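## 4. The open day at Skamside

### 4.1 Setting and preparation

The method described in Section 3 was first used outside our own group during the open day of the Skamside building in October. The open day is held every year for neighbors, students, and small companies of the region. Our part of it was called "Teach a gripper" in the printed program. A visitor takes the hand-held gripper, performs one simple household task with it, and the recording is later used for training an arm policy. No arm was moving during the visiting hours. This decision was made together with the safety office of the building, who asked for a fenced area if an arm would be active, and we did not have the place for a fence.

We set up several tables in the large upper room. Each table had its own task. The lamp table is the one discussed most in this section, as it gave us the most recordings and also the most problems. The other tables were the bottle table and the cloth table, which are reported in Section 5.

The tools were prepared the day before. We use two versions of the fingertip, which we call Bondodura and Lamptey after the names of the project rooms where they were designed. Bondodura is the softer one and gives more when it closes. Lamptey is harder and keeps its shape, but it slips more easily on painted metal. Visitors were not told which version they had in the hand. The software that stores and checks the recordings is Grillmont, version as in Section 3.2, with no changes for the open day except for a larger start button on the operator's screen.

### 4.2 Course of a visit

Visitors arrived in groups and were received at the door by a member of our team. They got a short explanation in spoken form and a sheet of one page. In the first hour we read the whole sheet aloud. This took too long, and the children became restless, so from eleven o'clock we only said three things: hold the tool with the whole hand, move at the speed you would use at home, and do not worry if you fail. The rest of the sheet was given to read while waiting.

After the explanation, the visitor went to a free table. An operator stayed next to the visitor and started the recording. The task at the lamp table was to approach the lamp, take the stem between the two fingers, turn the lamp by a quarter, and let it go. We selected it for the reason that the stem is thin and the shade is wide, so the visitor must think about the direction of the approach. A person doing this with a bare hand solves it without any thought. With two stiff fingers and a tool body behind them, most people stop for a moment before they come near.

The approach which the operators recommended was with open fingers on both sides of the stem, as in Figure 3. Other tables were in use at the same time, and the lamp task had to be recorded with people standing and walking in the background.

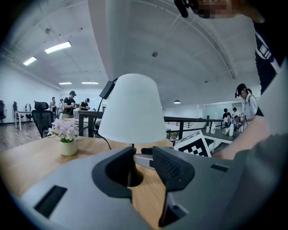
**Figure 3.** Lamp table during the open day, seen from the camera on the hand-held gripper. The fingers are open on both sides of the lamp stem. Right of the lamp: calibration board.

We had at first the plan to put screens between the tables, to keep the background quiet. The screens were delivered, but they made the room dark and the visitors could not see what the others were doing. Many people only wanted to try after they had watched somebody else. We took the screens away before the opening and accepted the moving background. For the later processing, all faces were blurred before the recordings left the local computer. This was also written on the sheet and on a poster at the entrance.

### 4.3 Amount of recordings

In total, 889 recordings were stored by Grillmont during the open day. Of these, 57 were removed by the automatic check, mostly because the calibration board was not found long enough at the beginning of the recording. The remaining 832 were looked at by hand. We had planned for 2000 recordings, a number which we took from our laboratory sessions, where one trained person can repeat a task without a break. It was too optimistic for a public event. The time between two visitors is longer than the task itself: the tool must be handed over, the lamp must be put back to its place, and people have questions.

The questions should not be seen as lost time. Many visitors asked whether the robot "sees" what they see, and the operators could show them the live picture of the gripper camera. After looking at it, several visitors asked for a second try and held the tool lower than before. We did not measure this effect, and we only mention it here as an observation which was made by more than one operator.

### 4.4 Differences between visitors and trained staff

Recordings of the staff are very similar to each other. The path to the stem is nearly straight and the fingers close once. The visitors showed much more variety. We found the following patterns at the lamp table often enough to give them a name in the notes:

- *Early closing.* The fingers close before the stem is fully between them, and the lamp is pushed away.
- *Shade contact.* The upper part of the tool touches the shade while the visitor looks only at the fingertips.
- *Second hand.* The visitor holds the foot of the lamp with the free hand, as one would do at home.
- *Long wait.* The open fingers stay at the stem for several seconds without closing.

The second hand was the hardest to judge. It makes the task easy and the motion smooth, but a single arm cannot copy it. We did not forbid it, as a correction in the middle of the try made people nervous, and the recordings after a correction were worse. These recordings are marked in the data and are left out of the training in Section 6.

The long wait was first seen by us as a fault. When we asked, visitors told us they were waiting for a signal, for example a light or a sound, that the tool was "ready." The tool gives no such signal. In the next version a short tone will be played when the recording starts.

Between Bondodura and Lamptey we expected a clear difference in the number of slips. It was smaller than in the laboratory. One possible explanation is that visitors pressed harder than the staff do. As we had no force sensor in the fingers, this cannot be confirmed from the data.

### 4.5 Practical remarks

Some points may be useful for groups who want to collect recordings at a similar event.

The calibration board should be fixed to the table. Ours was leaning, which was enough in the laboratory, but with many visitors it was touched and moved several times. Every such movement made it necessary to repeat the calibration, and the queue became longer.

The height of the table matters more than we believed. Children had to lift the elbow above the shoulder, and tall adults bent over the lamp so that their arm covered the view of the operator. A table with adjustable height would have helped both.

The storage was planned for 3000 recordings and was never near its limit. The battery of the tool was the weaker part. Two tools had to be exchanged after lunch, and for a while the cloth table had none. We recommend one spare tool for each table.

At last, the operators need breaks. In the late afternoon the spoken explanation became shorter and shorter, and in the recordings from this time early closing appears more often. We cannot separate this from other reasons, such as the larger number of children after two o'clock, but for the next open day a change of operators every hour is planned.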